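Pevley Shared Workshop
Two-Arm Sorting Bench: Set-Up Guide
Section 4. Dressing the table and the first run
Revised Jul 13, 2020

By now both arms are bolted down, the cables are on, and you have read Section 3, or are prepared to say you have. This section covers laying out the table, loading the bins, and teaching the bench to move push-button switches from the bins to the tray and back again. A person can do the same job faster while eating a sandwich. Set that thought aside until Section 7.

You will need:
Brown paper mat from the Bermúdez Street cupboard
Two white translucent bins, matching
Blue tray, shallow
Push-button switches, green caps and yellow caps
Laptop with Grondusetti installed and the Iltar profile loaded

4.1 Laying out the table

1. Power off both arms. The pause button in Grondusetti is not power off.

2. Unroll the mat and push its back edge up to the arm bases without going under them. It should stop short of the table at the sides and front. Tape the corners.

3. Put the blue tray in the middle, slightly nearer the front edge than the back.

4. Set one bin on each side of the tray. Leave 75 mm between tray and bin. At 40 mm the gripper will fit on the way down and take the bin with it on the way up.

5. Draw around all three with a pencil. You will bump something later and feel very clever.

Note: "Left" and "right" in this guide and in Grondusetti mean the robot's left and right. Stand in front of the table and they swap over. Most of the trouble reports in the binder come down to this note, including two written by the author of this note.

4.2 Loading the bins

6. Put the green-capped switches in the robot's right bin. From the front of the table, that is the bin on your left.

7. Put the yellow-capped switches in the other bin. Upright is easiest for a first run. Lying down also works, provided the cap isn't jammed against the wall.

8. Leave the tray empty.

9. Power up and wait for the ring at the foot of each base to turn green. If only one does, check the connector you were sure about.

10. Run the "hover" pose. Both grippers should open and stay above the mat.
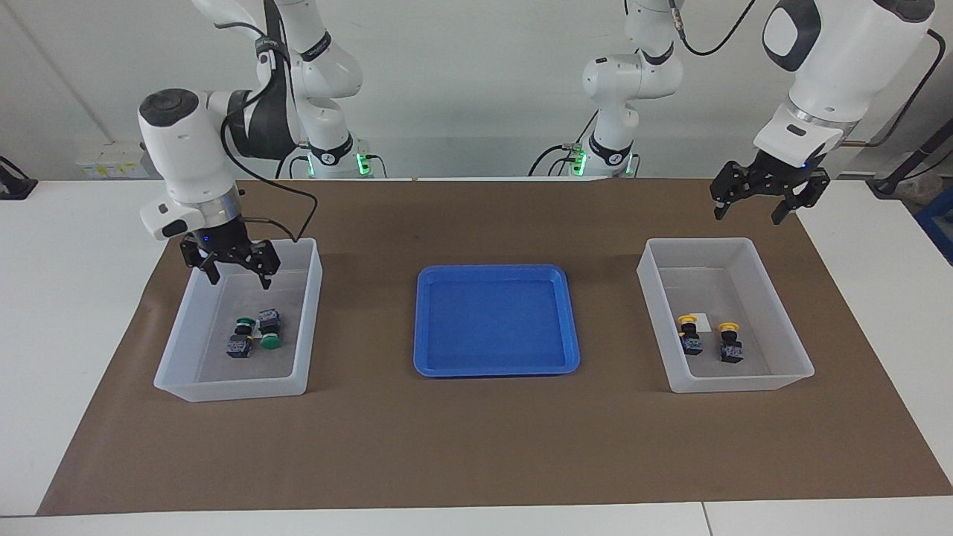
Figure 4-1. Loaded and ready, seen from the front of the table. Green caps left, yellow caps right, tray clear.

Caution: Keep your hands out of the bins once the rings are green. The arms are slow, so you will be tempted. Use the pause button, then wait until both arms have stopped moving before straightening anything.

11. Look along both gripper cables. Each needs a loop with enough slack for the wrist to turn. If a loop can reach the tray, strap it back to the arm. Do not shorten it by tying a knot in it. The knot on the hook by the door is there as a warning.

4.3 Teaching the pick

12. In Grondusetti, choose New Routine and give it a name you will recognize in February. "test" and "test2" are taken, as are "test_real" and "test_real_USE_THIS".

13. Jog the left arm over a yellow switch until the fingers sit on either side of the body. Press Close, then Save Point.

14. Lift straight up, clear the bin wall, and lower the switch onto the left half of the tray. Save a point at the top of the lift as well as the bottom. Skip the top point and the arm takes the direct route, through the bin.

15. Do the same with the right arm and a green switch, using the right half of the tray.
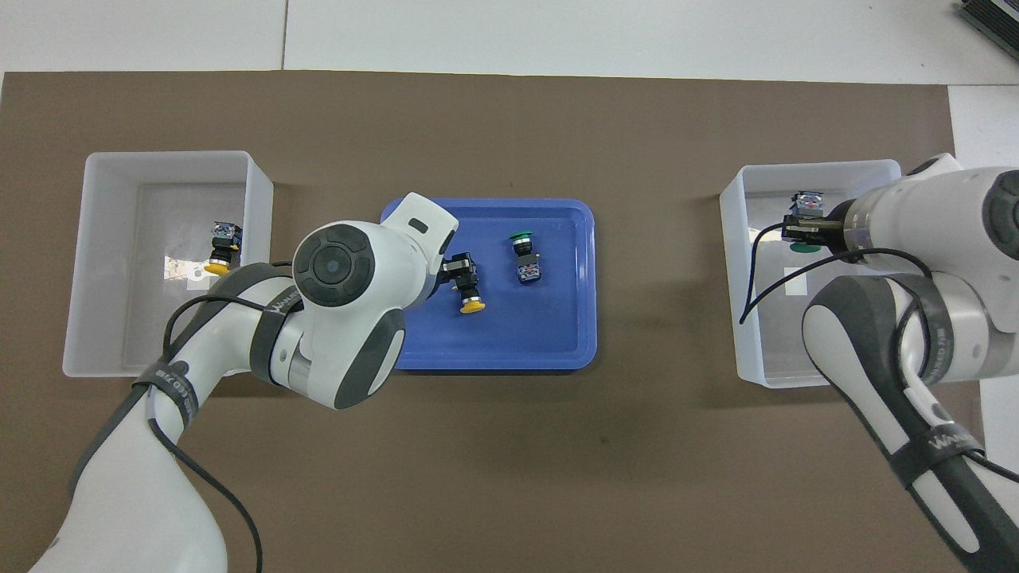

16. Teach the arms separately before you run them together. Each one keeps to its own side of the tray's center line, and Grondusetti will not enforce this for you. It assumes you have a plan.

17. Set the grip force. The default for the Iltar profile is 1,632, in units the software declines to name. Leave it there to begin with. If a switch slides out of the fingers, go up in small steps. If a cap pops off, you have gone far enough.

18. Run the routine at quarter speed with a finger on pause. Watch the wrists as well as the fingers. A good grip is no use if the wrist housing is leaning on the rim of the tray.

Note: A switch that lands on its side still counts as delivered. Standing them up again is a separate routine, it is in Appendix C, and it has its own troubleshooting page.

4.4 If it goes wrong

Gripper closes on air: the bin has moved. Put it back inside the pencil line and run again.

Both arms stop over the tray: one has crossed the center line. Jog it back and re-save its tray point.

Arm does the opposite of what you asked: see the note under step 5.

Everything works the first time: run it again.

Once the routine finishes cleanly at quarter speed, save it, write its name in the binder, and go on to Section 5, Increasing the Speed. Move your coffee first.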